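Tips for keeping the workshop computer in good order

In our workshop we have one computer which everybody uses, and for a long time it was the slowest thing in the building. I am not a computer specialist. I only collected what worked for us, and Celeste Daza corrected the parts where I was wrong.

Clean up the desktop first

Our desktop had 628 icons on it. Most of them were the same drawing saved again and again with a new name. Make one folder for every job and put the year and month in front of the name, so the list sorts by itself. For example, we have "July Tallholm shelves" and inside it are only the files for those shelves. Old jobs go to a second folder called Done.

Do not delete on the first day. Move everything you doubt into a folder called Maybe, and look at it again after 40 days. What you did not open by then can go.
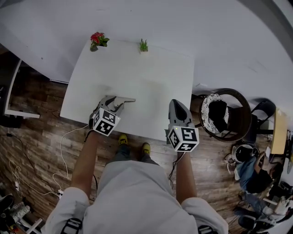 The same rule is good for the downloads folder, which fills up even faster. I empty mine before lunch, when I am hungry and not sentimental about old manuals.

Bookmarks you can find again

I had 34 bookmarks for suppliers and I still typed the names into the search box every time. Now they are in three folders: wood, metal, and paint. Rename each bookmark with the thing you buy there. "Huvelon" told me nothing, but "Huvelon hinges" I find at once. If you order from Clunach and from Rivadeneira in the same week, open both pages from the folder together and compare the delivery cost before you pay.

Close the tabs when the order is sent. A browser with 50 open tabs makes an old computer very tired.

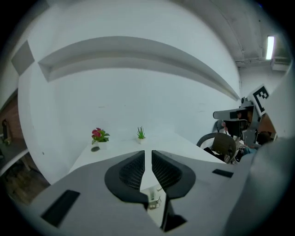
Dust and cables

Sawdust goes into the fan and the machine becomes loud. Shut it down, pull the plug, and clean the openings with a soft brush. We do it every month, and twice in a month when there is a lot of sanding.

Write on a piece of tape where each cable goes and put the tape near the plug. I did not do this once and I unplugged the router in the middle of Celeste's backup — she still mentions it.

Backups

Keep two copies of the job folders, one on an external drive and one away from the workshop. Open a few files from the copy now and then to see that they really work. Our first drive was full since the winter, and the program showed the warning only in a small window behind the others.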